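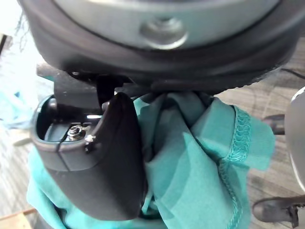
About Us

Skosto is a small shared workshop where people build robots that do housework, or at least try to. We began in Muthoni Kinyua's garage, with two secondhand arms and a very patient family on the other side of the wall, and we have since moved into a proper room with good light and a door wide enough for a workbench. There are six of us with keys, and on Wednesday evenings the door is open to anybody who wants to come in and build something.

Our longest-running project is called Cai, and Cai folds laundry. We picked cloth knowing it would be hard. A block stays the shape it was when you let go of it, but a piece of knit fabric slumps and bunches up however it likes, and a gripper has to take hold of all those folds without knowing what is underneath. Mwende Lema sews, and she was the one who got us looking at hems. A stitched edge is thicker than the cloth beside it and gives the fingers something to find, so a good part of our practice now goes into picking up fabric near the stitching — teal, mostly, after Mwende came home from a closing sale with far more of it than she had planned!

Ji-hoon Yeo designs the fingers, and he will happily tell you about every version (please do ask, he has kept them all in a drawer). Nyokabi Ogola writes the software and looks after the practice log. Cyrill Mayrhofer keeps the wiring tidy and teaches our beginners' course, Prinuva, which runs for two months each winter, starting in February, and costs $70 with parts included.

You don't need to know anything about robots to join us. Some of our members came in never having held a soldering iron, and one came to get a lamp fixed and stayed. Bring shoes with closed toes, a project if you have one, and any old T-shirts you can spare — Cai goes through a lot of laundry.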